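Two buttons and a yellow box

It has been a slow November at our house, the kind where it gets dark before you've finished thinking about the afternoon, and I have been spending more time than usual in the basement with the shop light on and the radio going. Regular readers will remember that I finally bought the dust collector last spring. You'll also remember that I complained about where its switch is. It's on the back. To turn the thing on I have to lean over the table saw with one arm stretched out like I'm trying to get a cat from under a porch, and to turn it off I have to do the same with a piece of wood in my other hand.

My husband suggested a remote. My brother suggested a longer arm. I wanted a button. Two of them, a green one and a red one, big and flat, the sort you can hit with the side of your fist while wearing gloves. My grandfather had a pair like that on the wall of his feed mill and we were never, ever allowed to touch them, and I suppose that has stayed with me.

So I ordered the parts. I got them from a little outfit called Kosteo, which sells odds and ends for electrical panels and has a website that looks like it was made by someone's uncle. The buttons came a few days before the box did, and I am a little embarrassed to tell you how many times I went and pressed them. They have a lovely action. There's a bit of give, then a firmer spot, and then a click you feel in your thumb more than you hear. I left them on the kitchen counter and everybody who walked by pressed them too. My daughter pressed the green one every morning on her way out the door to the bus and announced that the day had started.

If you've never handled one of these, they're built in layers, and the layers come apart, which I did not understand at first. The cap is the part you push. Behind that there's a ring and a threaded barrel that goes through the hole in your box, and a nut that grips it from the other side. Then the contact block clips on at the back, and that's where the wires go. I spent a whole evening trying to work out how I was supposed to get the entire thing through a hole smaller than its own rear end. You take the block off first. There's a little catch. I know, I know.

The person who set me straight was Dineo Moodley, who lives three streets over and wired control panels for a living until she had her twins. I brought her a loaf of the oat bread and a bag of parts, and she had the block off and back on again before I'd found a place to put my coat down. She also explained the two kinds of contacts to me, and I'm going to try to pass it on the way she told it, with the usual warning that I'm a bookkeeper.

A start button is normally open. Nothing flows through it until you push, and when you let go, it's open again. A stop button is normally closed. Everything flows through it all the time, and pushing it breaks the path. She said the stop is done that way so that if a wire ever works itself loose, the machine quits, as if you'd pushed the button yourself. I thought that was about the most sensible thing I'd heard all week and I've repeated it to several people who did not ask.
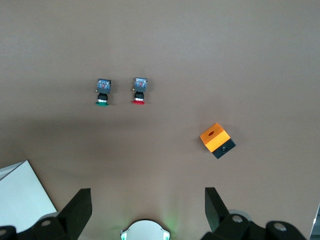 The box took me longer to pick than the buttons did. I'd gone back and forth between gray and yellow for ages. Gray would have disappeared nicely against the basement wall, but disappearing is a silly quality in something you may want to find in a hurry. I went for the bright one and I'm glad. It's small, too, smaller than I had in my head from the listing, and for a while I was sure I had bought the wrong size and would have to face the return form. I sat down with a ruler and a cup of tea and decided there was enough to work with if I planned it properly.

Planning it properly meant paper. I cut out circles the size of the caps and slid them around on a rectangle the size of the box, and I asked everyone what they thought, and got a different opinion from each of them. Green on top, red below, said my husband, like a traffic light upside down. Side by side, said my daughter, because then it has a face. Dineo's opinion, when I sent her a picture of my paper circles, was that I should think about what my hand does when it's in a panic. Well, my hand comes down. It comes straight down like it's swatting a fly. So whatever sits lowest and closest to me ought to be the red one, and after that it was an easy choice.

I also learned that you want to leave more space between the holes than the caps make you think. The caps are the pretty part, but the blocks behind them are squarish and wider than you'd expect, and they have screws on the side that you need to reach with a screwdriver after everything is in. I nearly marked my centers too close together. It was only because I'd laid the pieces out on the table and was turning them this way and that while I waited for a pot of beans that I noticed the terminals would have been facing straight into the neighboring block. I rubbed out my pencil marks and started again. (The beans were fine.)

Then there's the drilling, which I'd been dreading. I do not own a step bit. I asked in the Flostska group, which is our neighborhood tool-lending list, with 188 people on it, of whom possibly six ever answer anything. Sepehr Ghasemi wrote back inside of ten minutes and left his on my porch in a sock. He's the one who lent me the band clamps when I was making the blanket chest, and I still owe him for that. Along with the bit there was a note telling me to put masking tape over the spot first and to go slowly, and to clamp a scrap of pine behind the wall of the box so the plastic has something to lean on. I practiced on the lid of an old food container before I let myself anywhere near the real one. The first practice hole looked like something had chewed it. The second was respectable. By the third I was feeling pretty good about myself, so I quit for the night, which I have learned is the right time to quit.

I should say something about the electrical side before anyone writes to me. The buttons are not going to carry the motor. They're going to tell a contactor what to do, and the contactor does the heavy work, and the contactor is going in its own enclosure by the outlet and will be put in by an electrician who has a license and a van. I've got her coming on a Friday. My part of the job is the box, the holes, the mounting board, and a lot of standing around being interested. Please don't wire up your dust collector on the strength of a blog post by a woman who once glued her sleeve to a bookcase.

For the mounting board I'm using a leftover piece of the maple from the kitchen shelves. I rounded over the edges and gave it two coats of oil, and it's been sitting on the dryer curing and making the laundry smell like a furniture store. It's going on the post to the left of the saw, at the height of my elbow. I worked out the height by standing there with my eyes closed and reaching for it over and over, with my husband holding a sticky note against the post and moving it until my hand landed in the same place every time. He was very patient about it. I believe he was listening to a ball game in one ear.

I've also been thinking about labels. The colors do the job, of course, but I have a label maker and not enough reasons to use it. START and STOP seem a bit stern for our basement. My daughter has proposed GO and WHOA. I'm leaning toward it.

The whole thing has cost me less than dinner out, not counting the electrician, and has taken up most of my evenings for two weeks, and I've enjoyed it more than a lot of bigger projects I could name - the pantry doors, for one. There's something so nice about a thing that small with that many decisions in it. You can hold all of it in your lap. I've carried it upstairs to show to company. I even looked up how long a button like this is supposed to last and got so absorbed in reading that I let the kettle boil dry.

Next up is cutting the real holes. I'll do it this weekend if the light's decent, and then the bit goes back to Sepehr in its sock, with a jar of the plum jam. Several of you asked about the oat bread the last time I mentioned it, so I'll type that recipe up too, though I'll have to measure the flour properly for once as I've only ever done it by the feel of the dough.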